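Gripper build, part 4: pads, backlash and a mount that stopped creeping

2024-07-04

The hand-held gripper is now mechanically finished apart from the trigger return. These are the notes on the last round of changes, mostly for my own use when I build the second one. Part 3 ended with the linkage binding at the last few degrees of travel, so I will start there.

The binding came from the bracket bores. I had drawn them to nominal size and the printer closes holes slightly, more on the side that sits over support. Reaming by hand fixed the fit but not the alignment, and one finger always arrived before the other. I reprinted both brackets standing up with the bore axis vertical, which costs print time and gives a rounder hole. After that the linkage moved through its full travel under its own weight with the trigger disconnected. I consider that the pass condition and will not assemble another one that fails it.

Backlash was the next item. With the fingers closed on a steel rule I could rock each tip by 2 mm. Most of it was in the trigger pin, which was running in bare plastic. A brass sleeve pressed into the trigger took out the greater part. The remainder is in the gear mesh, and I have left it. Tightening the center distance any further made the mesh gritty at one point in each revolution, so the printed gears are not round enough to justify it. If I ever have them cut properly I will revisit the spacing.

The fasteners changed too. The first set of brackets was held on with two screws each, both close to the pivot, and the bracket could twist under a side load. The current ones use a triangle of three, as widely spaced as the part allows. The twist is gone to the extent that I can't feel it. I used heat-set inserts on the handle side. The inserts went in crooked on my first attempt because I was holding the iron freehand, and Elsa Leinonen at the Halonen workshop lent me the small press she uses for the purpose. Straight inserts on the first try. I have since ordered the parts to make one.

The pads took longer than everything else together. The requirements were modest: grip a smooth tapered object without marking it, pick up something thin from a flat surface, and be replaceable without taking the linkage apart. I went through several shapes. A flat pad works on boxes and nothing else. A fully rounded one slides off anything tapered. The version I settled on is ribbed across the face and comes to a point, so that the tip can get under an edge while the ribbed part does the holding.

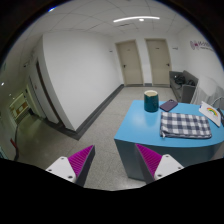 Color was decided by what was on the spool. I had magenta flexible filament left from an unrelated job and saw no reason to buy more. It has one practical advantage, in that the fingers separate easily from almost any background when I step through footage afterward. The white brackets are less good in that respect against a white wall, and the next pair will be printed in something darker.

Print settings for the pads, for reference. Slow, with retraction nearly off, 16 percent infill, two perimeters. More infill than that and the ribs stop deforming, which defeats the purpose. Less, and the tip folds over when pushed against a table. Orientation matters as well: ribs facing up, pad lying on its back. Printed on its side, the layer lines run along the ribs and they peel off one after another.

For wear I ran a simple cycle test. The gripper was clamped to the bench and the trigger driven by a hobby servo through a cord, closing on a length of plastic pipe. I set it for 1000 cycles and checked the pads at intervals. The ribs nearest the tip polished slightly. Nothing tore. The cord wore through before the pads showed anything worth measuring, so the test says more about cord than about pads. I will repeat it with wire.

The camera mount was the other open problem. The camera sits above the handle and looks forward between the fingers with a very wide lens, and for the footage to be useful the fingers have to appear in the same place every time. My clamp was a single printed knuckle with a thumbscrew. It crept. Over one long session the view would sag far enough to change how much of the fingers was visible, slowly enough that I did not notice while working. I replaced the knuckle with a fixed wedge at the angle I had ended up using anyway. There is now no adjustment at all, and I don't miss it. Changing the angle means printing another wedge, which takes less time than re-checking a clamp before each session.

Total mass went up with the wedge and the brass, and the balance moved forward. Held level at arm's length it is tiring after 12 minutes or so of continuous use. A counterweight in the handle would correct the balance and make the mass worse. Moving the battery to the rear is the better option. The cable is long enough, but the handle shell has to be redrawn, and I would like to do that once and include the trigger return in the same revision.

On the trigger return: the spring is too stiff. It opens the fingers reliably but the closing force at the trigger is high, and fine control in the last part of the travel suffers. A lighter spring opened them most of the way and then stalled against friction in the mesh. That brings the gears back into the discussion. Two options are open. One is a bearing at each pivot, for which there is room if I give up some wall thickness. The other is a long, weak spring under more preload, routed back along the handle so the force stays nearly constant over the stroke. I favor the second since it leaves the brackets alone. Clundora lists a suitable extension spring, and I have asked whether they will sell it in small quantities.

Files: the brackets, pads and wedge are in the project folder under Kistdale, which is the working name for this revision. The earlier one, Puvovdale, is still there and should not be printed. Its bores are wrong and the insert pockets are too shallow. The trigger part in the Kistdale folder has the larger bore for the brass sleeve, so it will be loose on a bare pin.

Remaining before I start the second unit:

Redraw the handle shell with the battery at the rear.
Test the long spring.
Reprint the brackets in a dark color.
Repeat the cycle test with wire in place of cord.
Add a chamfer to the pad pocket. Swapping pads currently requires a flat screwdriver and some patience, and I have already gouged one bracket doing it.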